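Call for participants: housekeeping staff and home care workers for the Senlow bed-making study

Plisside is a small company which develops automation for the housekeeping departments of guesthouses and serviced apartments. Together with our partner Davero, who runs the housekeeping for several such houses, we are looking for 16 persons who make beds as part of their paid work. The study has the name Senlow. It takes place in furnished apartments and in the training rooms of Davero.

What the study is about

In January the first group of room attendants at Davero began to share their shift with a folding and carrying machine in the linen room. The machine takes the sheets and the towels, and it does this well enough. It does not yet help with the work inside the room, where the beds, the covers and the belongings of the guests are. This work is still done fully by people, and it is the heaviest part of the day for the back and the shoulders.

We want to teach a robot to do a part of it. For this we need many recordings of how a soft thing is taken, lifted, pulled straight and put down. The participants do these movements with a hand-held gripper, which has two fingers and a camera. We also want to know from the participants which part of the work they would like to give away and which part they want to keep. Both questions have the same weight for us, and the second one will take up a good part of your time with us.

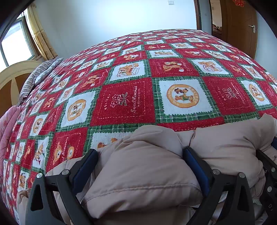

Participants work in ordinary bedrooms and with ordinary bedding, and every bed is a little different. A hotel sheet is white and flat, and a machine can learn it quickly. In a home or a long-stay apartment there is more to deal with. On one bed you can have a striped pillow, a patchwork-style blanket with teddy bears and the words "Sweet Memories", and a puffy padded garment left on top of it, and the gripper has to take hold of the padded thing and leave the blanket alone. Experienced workers do this without thinking. We ask you to do it slowly, and afterwards to tell us in your own words what you paid attention to.

Your tasks

- Take part in 3 sessions on different days. Each session lasts 2 hours, with a break in the middle.
- Lift, move, spread and fold blankets, comforters, pillows and clothing with the gripper.
- Do the same tasks once with your own hands, in your usual way, so that we can compare.
- Say when a movement feels wrong or tiring. We will stop and write it down.
- Join one group talk with the other participants about the changes in your workplace. You can speak freely there. Your supervisor is not invited.

The gripper is held in the hand like a large pair of tongs. Most people need some practice before the fabric stays between the pads. A thick comforter is in some ways easier than a thin sheet, as it gives you a fold that you can pinch. 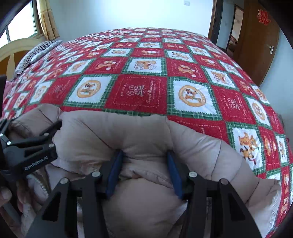 Who can apply

- You have worked at least one year in housekeeping, in home care, in a laundry or in a similar job.
- You are 18 years or older.
- You can stand and bend for the length of a session. If you have a problem with your wrist or shoulder, please tell us before and we will find a shorter task list.
- You understand simple spoken English. For the group talk we can arrange an interpreter if you ask for it in your application.

You do not need any knowledge of computers or robots. We would like to have persons of different age and different height, and also left-handed persons. Workers who do not like the idea of automation are welcome too, and we hope that some of them will apply.

What we offer

All sessions and the group talk are paid by the hour, at your normal hourly wage but not lower than the Davero rate for senior room attendants. Travel by public transport is paid back against the ticket. Coffee, tea and a warm lunch are included on session days. If you are employed at Davero, the time counts as working time and you do not have to use your free day.

What happens with the recordings

The camera on the gripper looks at the bed and the hands. It can also record parts of the room. We do not record sound during the sessions. The speed of your work is not measured for your employer, and Davero receives no results for single persons. This is written in the agreement between the two companies, and you get a copy of that page before you sign. You can leave the study at any moment. The hours you have already done will be paid, and on your request we delete your recordings.

What changes for the staff

Many of you will ask if the robot is made to replace you. Davero has agreed with the staff council that no position in housekeeping will be ended as a result of Senlow during the study and for 3 years after it. We can not make a promise for other employers. We think that the first useful machine will work next to a person, for example to hold one side of a heavy comforter. The final report will be given to all participants in plain language, before it goes to the management.

How to apply

Please write a short letter, half a page is enough, with your present job, the days when you are free and the kind of beds you usually make. A CV is not necessary. Send it to Plisside, Participant Office, Gulyás House, with the word "Senlow" on the envelope, or leave it at the Davero reception desk. Applications must reach us by February 14, 2018. Everybody who writes will receive an answer, also if the places are already filled.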